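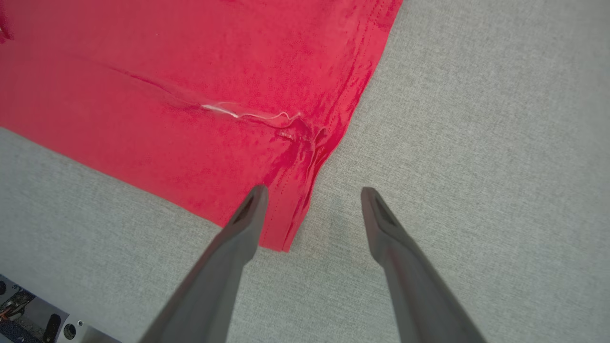

Aroha Prendergast spends most of her working day on one question: where is the corner?

She writes perception software at Urnska, a small company that makes planning and control tools for robots that handle cloth. Her part of the system, called Vallik, looks at a garment through the wrist camera and proposes a point for the gripper to take hold of. A second program, Kasten, works out how to get the arm there.

"People assume the arm is the hard bit," she says. "We bought the arm. What we have to write is the part that decides what it's looking at."

Rigid objects are easier, she explains, as a box keeps its shape when you push it. A shirt can lie in more ways than anyone could list, and the wrist camera sees only a bit of it at close range. "You get two edges running off the picture and you have to say whether they meet at a real corner or whether it's just a fold. A fold can look very much like a corner."

Her first version looked for outlines only. It did well on flat towels and badly on almost everything people wear. The present one also looks at the stitching. A hem has rows of stitches and a slight ridge where the fabric is doubled over, and the software now treats those as evidence that it has found the true edge of the garment.

The training set has 3000 labelled close-ups, of which Prendergast marked up 2000 herself. "I wouldn't do that again. By the end I was dreaming about seams." She had to write down rules for wrinkles, as she found she was labelling them differently in the morning and the afternoon. Loose threads and bits of lint were another nuisance. Early on, a pale thread across a dark cloth could be taken for an edge.

In February the team changed how the two programs talk to each other. Vallik used to send Kasten a single point. It now sends a small region with a score, and Kasten may ask for another look from a different angle if the score is under 80. That takes longer, and not all of her colleagues liked it.

"We argued about it for a while. A second look costs us time on every doubtful grasp. But a bad grasp bunches the cloth up, and then you've got a harder problem than the one you started with."

The next job is depth. Thin cloth on a table is barely higher than the table itself, so the planner still relies on a fixed height for closing the fingers, set by hand for each work surface. Prendergast wants to replace that with a light touch and a reading from the motor current. She has 35 test garments set aside for it, and has asked for some thicker ones.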